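Household Manipulation Program - Progress Report to Trenda
Reporting period ending January
Prepared by: Dagim Kassa

1. Status against plan

The question set in the work plan is narrow: which kitchen chores can a low-cost arm complete without a person stepping in, and how often. Work in this period covered opening and closing doors, moving a lidded pot, and taking plates from a shelf. Floor tasks and laundry remain out of scope until the second phase.

The data set now holds 2,944 episodes, of which 901 were added this period. All new episodes were reviewed before being counted. Episodes with a missing joint log or a dropped video stream were removed and are not included in either figure.

2. Results by task

Door closing is the strongest task. The policy completed it in 45 of 50 evaluation runs, with the arm starting from varied poses. Most of the failures came from the gripper arriving too high on the door and sliding off the face. Door opening is weaker, as the handle has to be hooked and then pulled along an arc. We have no opening figure we are willing to report yet - the evaluation protocol changed partway through and the two halves cannot be combined.

Pot handling was completed in 21 of 50 runs. A run counts only if the pot leaves the burner, is set down inside the marked target area, and keeps its lid. Lid loss was the largest single cause of failure. The knob is small and shiny, and grasp position drifts when the overhead lighting changes. Runs where the lid came off and the pot still reached the target were scored as failures, in line with the criteria agreed with Trenda.

Plate retrieval is not ready for evaluation. Plates standing on edge with overlapping rims are hard to separate, and the arm tends to pull two at once. Getsemaní Jaramillo is testing a shallower approach angle and a slower closing speed.

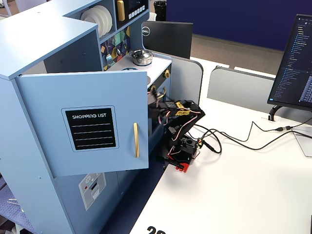
CUAUTLE, January

The test setup is unchanged in layout: a toy play kitchen beside a desk, with the arm clamped to the desk edge facing the stove and oven. Keeping the fixture small means that reach is rarely the limiting factor. It also means that the loads are light, and results should not be read as applying to full-size appliances. A real refrigerator door has a seal, more mass, and a wider swing than this arm can follow from a fixed base.

Cable routing needs attention. Slack across the desk is useful when the base has to be moved, but it adds time to each reset. A fixed channel along the back of the desk has been costed and fits within the existing equipment line.

3. Assessment

On present evidence the answer for a home kitchen is no. Single motions against a surface that does not move much are within reach. Chores made of several steps are not, mainly because an error in step one is carried forward and the policy has no reliable way to notice it. Recovery behavior is the gap we would fund first.

4. Next period

- Restart the door opening evaluation under one protocol.
- Add recovery episodes for the lid grasp, started from a deliberately poor pose.
- Install the cable channel and repeat the camera calibration.
- Report plate retrieval only if two-plate pulls fall below the agreed limit.

Spending is within budget. One change is requested: moving the unspent travel amount to servo replacement. Thursday calls with the Trenda program office will continue as before.

Related items
Grarer gripper comparison, bench notes
Cuautle site: equipment list and reset procedure
Scoring criteria for lidded containers
Previous progress report to Trenda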